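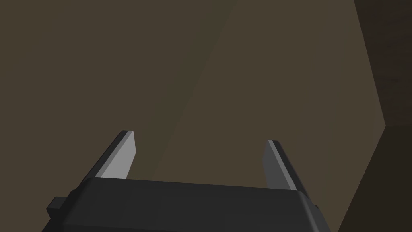

Week 4 handout: Collecting demonstrations in the simulator

Notes by Nomvula Hendricks, updated 7/19/18

Okay, this is the week where we stop talking about policies and start feeding them. You'll be driving the simulated arm yourselves and saving what you do, and by the end you'll have strong opinions about joysticks (I certainly do).

What you're recording

Every time step saves three things: the wrist camera view, the arm's joint positions, and the command you sent. A full run from reset to finish is one episode. The learner only ever gets those episodes, so if you know something that isn't in them, it can't use it. I say this every year and every year somebody steers by the big overview window and then wonders why the trained policy wanders off. Please close the overview window!

The wrist view takes some getting used to. You're looking out past the two fingers, and when they're wide open with nothing between them and a plain brown surface filling the rest, it's hard to judge how far away anything is. Go slowly at first. Your eyes do learn it.

Before you start

Log in to Balley and pick the Giritia task set. Check that the gripper is fully open at reset. Do five practice runs with saving turned off, then switch it on.

How many

Each pair collects 300 episodes, in batches of 30. Swap drivers after every batch, even if you're on a roll. Last December's class pooled everything and ended up with 2,596 episodes, of which we kept 2,000 for training and held the rest back for testing. I'd love to beat that, but I'd take fewer good ones over a giant pile of junk.

What counts as a good episode

The part gets picked up, you didn't sit idle for ages in the middle, and the gripper didn't get shoved through the table to make it happen (the physics will let you, sadly). Small wobbles and corrections are fine. I want those, in fact! A policy that has only seen perfect approaches has no idea what to do once it drifts a bit to one side, and it will drift.

Failed runs go in the Skinberg folder, please don't delete them. We need them in week 6 when we train the success classifier.

Vary things

Start from different arm poses. Come in from the left sometimes. If you and your partner always close the fingers at exactly the same spot, the model will memorize the spot and ignore the picture. Ask me how I spent most of my first year with the Yazzie arm.

To hand in

Your episode folder, plus one page on where you and your partner drove differently and which style you'd expect to be easier to learn from. Replay at least one full batch before you write it.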